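3.2 Who Gets the Outlet? Sharing Power in Student Rooms

I should say up front that I came to this topic through my own bad temper. In my second year I shared a room with four other people, and the thing we argued over most was where to charge a phone.
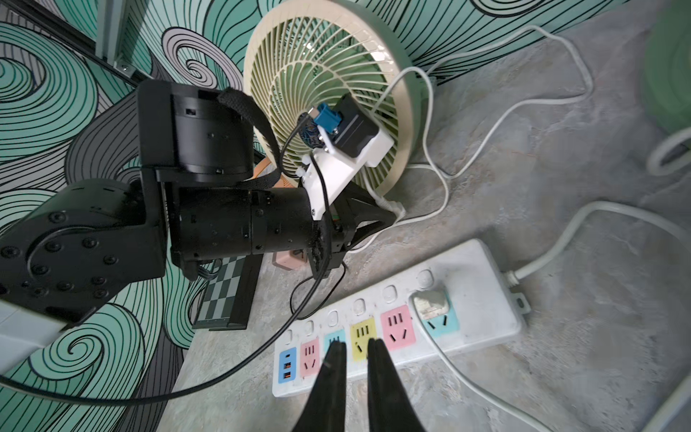
Figure 4. Multi-outlet power strip with colored socket panels and a row of white switches.

So when Morenike Ezeani and I started planning the housing survey, I pushed hard for a block of questions on electricity, and she let me have it (she wanted the kitchen questions, so we traded). We sent the survey to every residence hall in Maglaya in January and got 3472 usable replies, far more than I'd dared hope for!

What struck me first was how many rooms had rules. People wrote them out for us in the comment box, sometimes at great length. One room gave the socket nearest the bed to whoever had the earliest class. Another let guests charge only after 10 p.m., and I'd love to know how that one got started. Mansa Quansah coded all of these comments by hand, and she sorted them into rules that follow a person, rules that follow a device, and rules that follow the clock. We kept her scheme, although I still think a few of the clock rules are really person rules in disguise.

We also ran follow-up interviews with 96 students. I went in expecting stories about fights, and I did hear some, but mostly people talked about fairness in a soft, roundabout way. They'd say a roommate was "a bit much" and then, a few minutes later, mention a hair dryer. The survey had no box for that kind of answer, so I come back to it in Section 4, together with the kitchens.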